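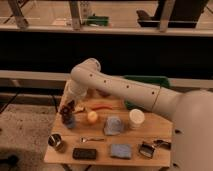
Small items out on the light table: blue cup, chilli, yellow ball, cloth, lidded container.

Jan 16, 2020

Thread on sorting loose household items when all you have is one table and a shelf 44 cm wide. Kitchen odds and ends, mostly. It applies to any drawer that has stopped closing.

Put everything on the table first. Space it out in loose rows so that no item sits on top of another. A heap hides duplicates and you end up sorting it twice.

Rows need not be straight. They need gaps wide enough for a hand. The metal cup can stay at the front left corner as a marker. It is easy to find and it tells you which end you started from.

Cutlery lies flat and sideways, bowl of the spoon to the left. I use the same direction every time. If you are left-handed, reverse it.

Cloths are the awkward category. A bunched cloth takes up the footprint of a small bowl and covers whatever is under it. The light blue one is guilty of this. Lift it, check, then fold it in four before it goes on the shelf.

Cylindrical containers with lids: stand them upright, lid on, labels outwards if there are labels. Don't use the lid as a second shelf during sorting. Things roll off it.

Round items need a boundary. The yellow ball will find the edge of any table that is slightly out of level. Mine drops 2 mm from one end to the other, which was enough.
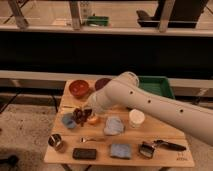
Radulović
Household storage and small furniture, Skidberg

Bowls to the back. The reddish-orange and the dark maroon are side by side there, and they are the containers the round things will end up in. Placing them last means reaching over a full table with something in each hand.

The shallow green tray has the back right corner. Raised sides, so it can take anything that won't stand up unaided. In the Kirno method the tray is for undecided items only. I follow that, with the rule that it must be empty by the end.

Grapes and the small orange one beside them: food shapes go together, whatever they are made of. Sorting by material sounds rigorous and gives you categories with one object in them. Sort by where you would look for the thing.

Order of clearing, for those who asked in November: cutlery, cups, containers, round items into bowls, bowls to shelf, cloths, tray. Cloths go late because you will want one for the crumbs.

On the surface. Pale wood shows wear early and a joined top shows it first along the seam. Wipe along the seam, never across it. Crumbs get dragged in otherwise and then you need a cocktail stick.

For rough patches I use 300 grit by hand, with the grain, then one thin coat of oil. Brumex sell a block that fits the palm. Folded paper does the same job and costs less.

Correction to an earlier post: fold the cloth in four if it is going on the shelf. In a drawer, roll it.

Shelf measurements are in the next thread. The 44 cm is internal width. Please measure yours between the side panels before asking why the tray doesn't fit.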